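Workroom Gallery: Tabletops and Finishing Surfaces

Last updated: October

Search the gallery Enter keyword Go

The entries on this page cover the tables used in the Dotisstead workroom for folding, pressing and marking garments. Notes are short and concern the working surface, the edge, and how each table behaves with different fabrics. Table numbers follow the floor plan. Corrections go to Gwion Morgan, who keeps the plan.

Finishes are recorded as they were at the last inspection. Where a table has been refinished, only the current finish is given. Older entries are in the paper binder by the door.

Table 1. Receiving
Takes incoming bags and boxes. The surface is scratched and is left that way. No garment is laid directly on it; use the cotton sheet from the drawer underneath.

Table 2. Sorting
Same height as Table 1, so that bundles can be slid across. The two tops were planed level when the floor was redone, and a steel ruler laid over the joint should not rock. If it does, adjust the feet on Table 2 only.

Table 3. Folding, wood top
Grain runs the long way. Oil finish, thin coat, wiped back after 10 minutes. A thick coat stays tacky and marks light-colored cloth. Lena Jakubowski tested two oils on offcuts before settling on the present one, and the offcuts are still in the binder pocket with her notes on the back.

Printed sportswear needs more care at a wood edge than plain cotton does. Smooth synthetic fabric slides under its own weight, and once part of a jersey hangs over the front the rest tends to follow.

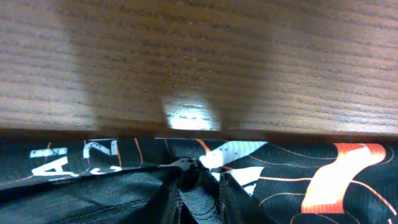

Large printed characters should be folded as few times as possible. A crease through a letter stays visible after the cloth around it has relaxed, and on a dark ground with white print it can be seen from across the room. Fold beside the print where the layout allows. Where it does not, roll the garment loosely and put a sheet of tissue between the printed faces.

Glare is a known problem with oiled tops. A lamp set low puts a bright spot on the wood, and the grain washes out inside it, which makes pins and loose threads hard to find. Move the lamp to the side of the table and check the surface by hand before laying out anything with a delicate face. Asmaa Ghoneim asked for a matte finish on this account. The sample is curing and will be entered here when it has been tried on a full top.

Table 4. Pressing
Padded top, cotton cover. The cover is changed after 12 working days, sooner if there is scorching. No iron is used directly on printed numbers or letters. Turn the garment inside out, use the press cloth, and start at the lowest setting.

Table 5. Marking and tags
A small table with a raised lip at the back, added by Didier Besnard to stop tags from dropping behind it. The lip is screwed from below. Do not tighten the screws further; the points are close to the upper face.

Table 6. Mending
Pale top, for contrast with dark thread. Black jersey fabric is still difficult to work on in the evening, and the magnifier lamp should be used for snags. Pull a snag through to the wrong side with the fine hook. Cutting it starts a run in some knits.

Table 7. Packing
Paper roll fixed at the left end, tape at the right. Left-handed staff may swap them, and the brackets fit both ways. Wipe off tape residue the same day. Residue left over a weekend needs solvent, and the solvent lifts the finish.

Care of wood tops

Dust with a dry cloth along the grain. A damp cloth is acceptable if it is followed at once by a dry one. Wax is not used anywhere in the workroom. It transfers to fabric under pressure and shows as a dull mark on glossy synthetics.

Front edges get the most wear. Run a bare palm along the full length of each edge on Tuesday, before the first bundle is opened. Any roughness is sanded with 320 grit and wiped down before oil goes on. Lightweight knits will catch on a splinter too small to see.

Open joints and small pores collect lint. A soft brush clears them. Do not use a pin or a blade, which leaves a groove that collects more.

Notes on numbering

The number stamped on the underside of Table 3 is 311. It comes from the Prinar inventory and has nothing to do with the floor plan. Mohammed-Awal Arthur has matched the old stamps to the present table numbers, and his list is in the front of the binder. Use the floor plan number when reporting damage.

Two tops bought through Tetteh carry no stamp. They are identified by the saw marks on the rear rail.

Reporting damage

Give the table number, the side (front, rear, left or right as seen when standing at the work position) and the type of damage. A dent needs no report unless it can be felt through one layer of jersey. Splits, lifted grain and loose rails are reported the same day, and the table is covered until it has been checked.

Stains are reported with the cause if known. Dye transfer from dark garments is usually removable from an oiled top within the first hour. After that the top is sanded and refinished, and the table is out of use for 6 days.

Pending entries

Destira side table, narrow, to be used for socks and small items. Not yet on the floor plan.

Replacement top for Table 2, cut and planed, waiting for oil.

Matte finish sample for Table 3, as above.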